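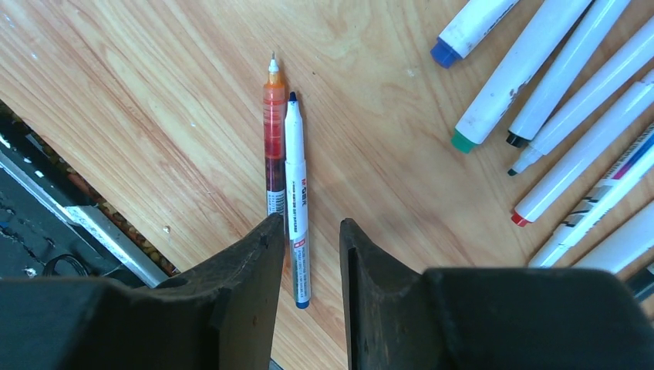
Wrist camera view during a pen-picking run: two black fingers, an orange-red rollerball and a white M&G fineliner side by side.

Zeline wrist camera kit for two-finger grippers

Product overview

Zeline is a small camera and mounting bracket that sits behind the fingers of a parallel gripper. It comes with software for choosing a grasp when thin objects lie close together. The kit is made by Ultodura and sold to research groups, teaching labs and small workshops.

The grasp method

Pens are awkward for most grasp planners. They are narrow, they roll, and when two of them touch, a depth sensor tends to report one wide object. Clear barrels make this worse. The Zeline software works from the colour picture only. It looks for long straight edges, pairs them up into barrels, and scores each gap between neighbouring barrels. If the gap is too small for a fingertip, the planner has two options: close on both objects together, or nudge one aside with the outside of a finger and look again.

The method was developed by Yến Huỳnh and Tanvir Sarkar and is called Jirnance in the software menus. It was trained on 2,000 hand-marked pictures of pens, markers, brushes and cable ends on wood, card and painted metal.

Results

We ran 500 picks with mixed pens and markers on a wooden table, under daylight and lamps. The target was always touching at least one other object. With the nudge step switched on, the arm lifted the target alone in 431 picks. With it switched off, the figure was 352. Most of the misses were double picks. The next largest group was clear barrels, where the planner took the ink column for the full width of the pen and closed off centre.

Strong side light lowers the score. Shadows that fall along a barrel can be read as a second edge, and we suggest turning on the shadow filter if your table is near a window. The filter adds roughly 40 milliseconds to each cycle.

What is in the kit

Camera with fixed-focus lens
Bracket for Furtado parallel grippers
Cable, 2 m, with strain relief
Calibration card
Software licence for 5 machines

Fitting

The bracket takes four M3 screws. Run the calibration card routine after fitting, and again whenever the fingers are changed. Scuffed fingers can stay in use, but the finger mask should be redrawn in the settings so that worn patches are not picked up as edges.

Availability

The current version ships from July. Brackets for other grippers are made to order. Please send a drawing of the mounting face with your enquiry.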